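Handgreifer-Set Hemo von Pasano im Test: viel Technik fürs Budget

Von Zineb Berrada, 4. August 2022

Seit März steht das Hemo-Set bei uns im Labor, und ich freue mich immer noch jedes Mal, wenn ich die beiden Griffe in die Hand nehme! Wir wollten Greifbewegungen von Menschen aufzeichnen, bevor wir uns überhaupt auf einen Roboterarm festlegen. Das Angebot für einen fertigen Zweiarm-Aufbau von Motlow lag weit jenseits von dem, was unser Topf hergab, also haben wir erst einmal in die Handgeräte investiert.

Bezahlt haben wir 2.697 Euro für das Paar, dazu kamen 162 Euro für Ersatzpads und längere Kabel. Die Kabel würde ich gleich mitbestellen. Mit den kurzen aus dem Karton saß man bei uns ständig zu nah am Rechner (und meine Kollegin Nasrin Zamani ist Linkshänderin und braucht links ein bisschen mehr Luft).

Zum Greifgefühl: herrlich direkt. Die Griffe sind kompakt, man umfasst sie von der Seite, der Daumen liegt oben, und nach wenigen Minuten denkt man nur noch an den Gegenstand. Flache Sachen wie Schalen oder Deckel nimmt man mit beiden Greifern von links und rechts auf, das klappt auch bei dünnem Rand erstaunlich sicher. Bei sehr weichem Material muss man üben, weil man den Druck nur über die Hand spürt.

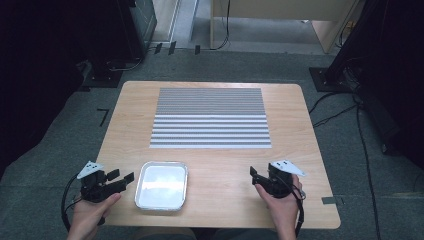
Beide Greifer an der Tischkante, die flache Schale dazwischen. Oben sitzen die weißen Markerplatten.

Die Markerplatten sind mein heimlicher Favorit. Sie lassen sich ohne Werkzeug abnehmen und sitzen danach wieder genau so wie vorher, eine neue Kalibrierung war bei uns bisher nicht nötig. Sie ragen allerdings ein gutes Stück heraus. Wer in Regalfächern oder Kisten aufnehmen will, sollte vorher messen!

Was im Preis fehlt und in der Planung leicht untergeht: Stative, Kameras, ein ordentlicher Tisch und Klebeband für die Stellplätze am Boden. Unsere Stative stammen gebraucht von Sharifi, das hat die Rechnung gerettet. Und plant Zeit für den Aufbau ein, bei uns war es ein ganzer Nachmittag, die Hälfte davon für Kabelwege.

Schwächen? Die Anleitung ist dünn, und der Kabelabgang hinten am Griff könnte einen besseren Knickschutz vertragen. Auf eine Antwort vom Support haben wir einmal 9 Tage gewartet, dafür war sie dann wirklich gründlich.

Wertung: 9 von 10 Punkten. Ein zweites Paar steht schon auf der Wunschliste fürs nächste Haushaltsjahr.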